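Tag cleanup talk — my notes, slides 1 to 9

Slide 1. Say hi, thank Nicanor Collado for the slot, check the mic. I run web and tracking for Sornier, a small shop that sells bike parts, and I am not a developer (say this early, people relax).

Slide 2.

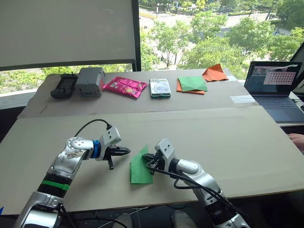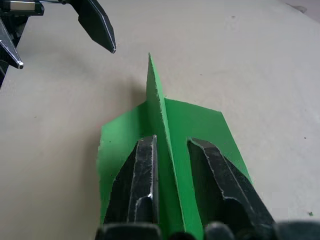
Slide 3. OK so, the mess. When I took over in March we had 26 tags on the site. Ask the room: who knows how many they have? Wait for hands. Some of ours were pasted in the header, some were in the tag manager, and two were in both, so every sale got counted twice. Our ad reports looked fantastic! I had to go tell Ramiro Cantero that half of those sales were the same sales.

Slide 4. How I made the list. One spreadsheet, one row per tag: what it's called, where it lives, who asked for it, when somebody last opened the report. That last column is the one that hurts. Tell the Dusetti story here — old chat widget, contract long gone, script still loading on every page.

Slide 5. Turning things off. I paused tags first and deleted them later. Paused for 60 days, with a note in the spreadsheet, and if no one wrote to me in that time, gone. Prasetyo Wattimena from sales did write to me, on the second morning, pretty loudly. His was the quote form tag and I put it right back.

Slide 6. Short demo. Open preview mode, load the cart page, watch what fires. Log in BEFORE the talk this time. If the wifi is bad, go to the backup screenshots and keep talking.

Slide 7. Where we ended up: six tags, all in the manager, nothing in the header except the manager itself. Mention that the consent banner has to load first. Somebody will ask about this, probably Gonzalo Toledo, so have the load order slide handy (it's hidden after 9).

Slide 8. Naming. Tool, then page, then what it does. We stole this from the team at Trukholm and it's dull and I love it.

Slide 9. Questions. Repeat each one into the mic for the recording. Spreadsheet template link goes in the chat, and bring the clicker back to the front desk.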